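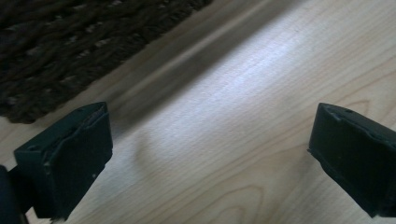 Banco de pinzas: notas rápidas de junio

Va deprisa porque Corrado cierra el boletín a las seis y todavía me falta la parte de controladores. Resumen de lo que llevamos con las pinzas de mano, las cosas que sirven y las que no tanto.

Primero, dedos. Seguimos con dos juegos: los cuadrados de siempre, los de bloque oscuro con el agujerito arriba, y los largos que mandó Grerkcombe. Los cuadrados ya tienen los cantos comidos, desconchones gris claro, sobre todo donde la cara de arriba se junta con la de delante. No los tiréis. Para recoger cosas del suelo siguen siendo los que mejor van, se pueden arrastrar un poco sin miedo. Los largos, más finos, agarran mejor un bolígrafo o un cable, pero flexan. Hsin-yi los probó toda una tarde con tazas y acabó volviendo a los cuadrados.

Apertura. La de los cuadrados es generosa, entra casi cualquier cosa de cocina. Ojo al arrancar: abrir del todo y esperar el pitido antes de mover la mano. Si no, el cero sale mal y luego toda la sesión va corrida. Ya nos ha pasado dos veces este mes (una fue mía).

Cámara. Probamos la Jellance contra la que traía montada la pinza. La Jellance ve más ancho, se comen menos los dedos por los lados, pero con reflejo en suelo claro quema una mancha y se pierde la veta. Sin veta el seguimiento baila. La de serie aguanta mejor el brillo y a cambio el dedo derecho queda casi fuera. Uthai prefiere la de serie. Yo la Jellance con la exposición bloqueada, que además son 15 segundos de ajuste antes de empezar. Lo dejamos en empate hasta repetir con luz de techo.

Suelos y alfombras: apuntad siempre qué hay debajo. Madera clara lisa es lo peor para la cámara y lo mejor para los dedos. Alfombra trenzada oscura, al revés; el seguimiento encantado, pero los dedos se enganchan en el borde si se entra de lado. Entrad desde arriba.

Controladores. Aquí hay más jaleo. El Cosdale nuevo responde mejor al cierre suave, se nota con vasos de plástico y con cartón fino. El viejo cierra a golpes. Pero el Cosdale se reinicia si se desenchufa la pantalla con el brazo encendido, Sihan tiene abierta la incidencia y está esperando respuesta. Mientras tanto: no tocar la pantalla. En serio.

Números, para quien los pida. Llevamos 1273 agarres anotados entre los dos juegos de dedos y los dos controladores. De esos, 61 caídas con el juego cuadrado y el Cosdale, casi todas con objetos blandos (trapos, bolsas, un calcetín relleno que ya odiamos todos). Con los largos aún no hay bastante para comparar, asi que no saco porcentaje. Kjell quiere llegar hasta 200 repeticiones por objeto antes de decidir nada y me parece bien, aunque va a ser un mes largo.

El brazo. Montado otra vez después del cambio de correa. Va fino en vertical, en horizontal todavía se oye un clic a media carrera. Hemos puesto en él los mismos dedos que en la pinza de mano para que los datos cuadren — esto era lo que más se pedía en la última reunión. El adaptador es de Grgić, aluminio, cuatro tornillos, y hay que apretarlos en cruz. Si queda ladeado se ve enseguida: un dedo llega al suelo antes que el otro.

Pendiente:
Repetir la comparación de cámaras con luz de techo (Uthai y yo).
Juego nuevo de dedos cuadrados, mismo molde, a ver si con canto mas redondeado se desconchan menos.
Probar cinta de goma en la cara interior. Hsin-yi tiene un rollo en el cajón de abajo.
Clic del brazo. Sihan.
Pasar la hoja de anotaciones al formato nuevo. Quien tenga hueco.

Si alguien quiere venir a probar, las mañanas son mejores, a partir de las diez. Traed objetos raros, los nuestros ya nos los sabemos de memoria. De momento faltan cosas planas, tipo tarjetas o posavasos, que con los dedos cuadrados son un suplicio y con los largos están casi sin probar.

Dudas sobre la hoja, a Kjell. Sobre los dedos, a mí o a Hsin-yi.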